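Raten opens kitchen handling cell to visitors

Press release
16 October 2022

Raten will open its table-top handling cell to care providers, catering suppliers and technical colleges for a one-day demonstration in January. Visitors will be able to watch a single robot arm work with ordinary kitchen items on a flat table, ask questions of the engineers and inspect the cell's operating records. Admission is free but places are limited to 60, and booking is required.

The cell was built under the Stoltum project, which studies how a general-purpose arm can be used in small kitchens without purpose-made trays or fixtures. The arm is fitted with a two-finger gripper and a camera mounted close to it. No markers are fixed to the items or the table.
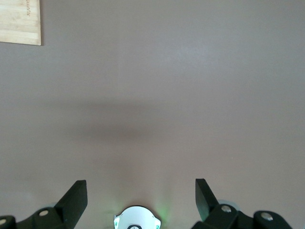 Stoltum began with a survey of kitchen tasks carried out by Raten and its partner Shukla, a supplier of catering equipment. The survey logged 1,339 separate handling tasks, of which 807 were judged suitable for a single arm. Clearing and setting down items on an open surface made up the largest group, and the cell was laid out accordingly. The table has a plain matt top in a brownish grey, and a pale wooden board is used as one of the set-down areas. With the fingers open and nothing between them, the operator can check the approach on the camera view before a run is started. Light falling on the table is not controlled beyond normal room lighting, and shadows from the arm are left in the camera data.

"Visitors tend to ask about speed first," said Ramesh Prajapati, engineering lead for Stoltum at Raten. "We would ask them to look at the approach. A cup handle can face in any direction, and the fingers have to arrive on either side of it with enough clearance. Most of our work over the past year has gone into that part of the motion."

The demonstration will run in three sessions. The first covers mugs and other upright items, the second covers items lying on a board, and the third is given over to requests from the floor. Visitors may bring their own cups and utensils for the third session, provided that these are clean and not made of glass.
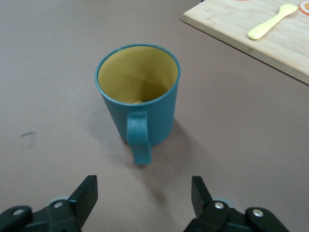
Raten Technical Bulletin, Issue 60

Mugs with side handles are the reference items for the first session. A ribbed teal mug with a yellow interior is among those in use, approached from the handle side with the gripper open. The second session includes a light plastic spoon, a thin item that must be lifted from the surface of the board. Each run is logged from the start command to the return of the arm, and runs that are stopped by the operator are kept in the record.

Control software for the cell is supplied by Redier. The version to be shown in January is the one in daily use – no separate demonstration build has been prepared. Almost 2,000 logged runs will be available to view on a screen beside the cell.

"Care providers have asked us for evidence they can check themselves," said Concetta Piras, head of partnerships at Raten. "They will be able to pick any run from the log and see what the arm did, including the failures."

Visitors will stand behind a marked line while the arm is moving. Bags and coats should be left at reception. The building has step-free access, and a hearing loop is fitted in the demonstration room.

Booking forms and session times may be requested from the Raten press office. Requests for interviews should be marked for the attention of Concetta Piras.

ENDS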